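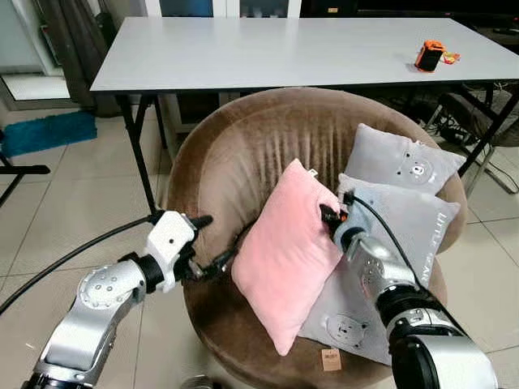

Ticket: gaps between movements on the Norðdahl string quartets download
Status: solved
Handled by: Llinos Ellis, Cleltex listener support

Customer bought the album in January and plays it through a Fledis streamer. The third movement should run straight into the finale. On the streamer there is a silence of 2 seconds and a faint click. The same files play properly on a laptop.

First reply, 09.40
Asked which format was downloaded. Customer says MP3. Asked them to fetch the FLAC version from their account at no charge and try again. 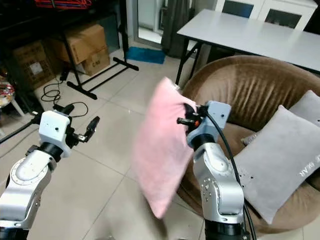 Photo: Cleltex

Second reply, 14.15
FLAC files copied over. The click has gone but the silence is still there. Checked our master – the two tracks join cleanly, with no blank space at either end. Asked customer to look under Playback and see whether crossfade was set to 400 ms or off, and whether gapless was ticked.
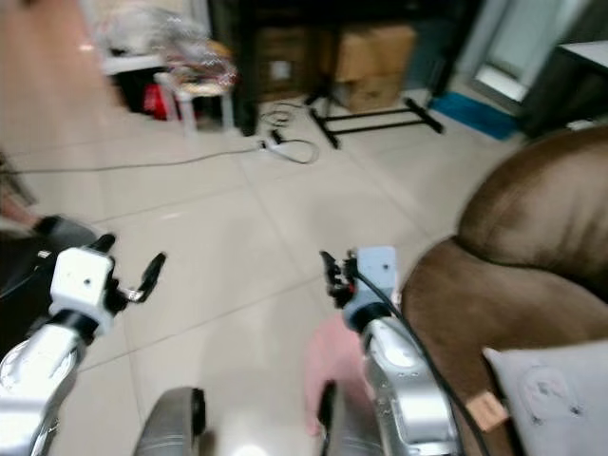 Do I need to download the whole album again?
Only the files for the quartet that has the gap. The other tracks can stay as they are.

Third reply, 16.50
Gapless was not ticked. Customer turned it on, restarted the streamer and played the join twice with no break. Old MP3s deleted. Booklet PDF re-sent on request. Ticket closed.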